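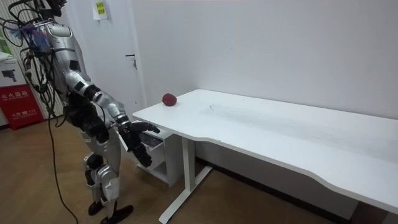

The humanoid at Urkden's training room, beside the table and the small drawer cabinet.

Teaching a robot to put something in a drawer takes longer than most people expect. At Urkden, an operator wears a headset and a pair of gloves, and the robot copies the movement of the arms and fingers. Every run is recorded. The target for the drawer job is 1000 good runs, and by December the team had kept 1577 attempts and marked 100 of them as unusable.

Operators work in pairs and swap after three runs. Reaching is easy to learn. Judging distance through the headset is harder, and new people tend to stop short of the table or come in too low.
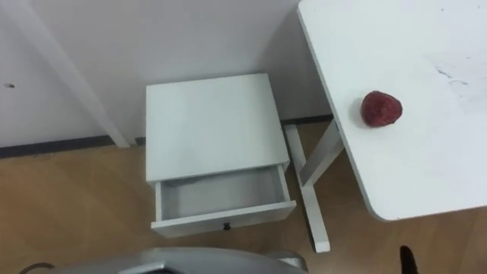

Doucet has used both methods and prefers to move the arm by hand, saying you feel the weight of the joint and stop before you force anything. The drawback is that your own body gets in the way of the cameras.

Urkden plans to stay with remote control for now. The same recordings will go to Tindau, where a second robot with shorter arms will be trained on them in the new year.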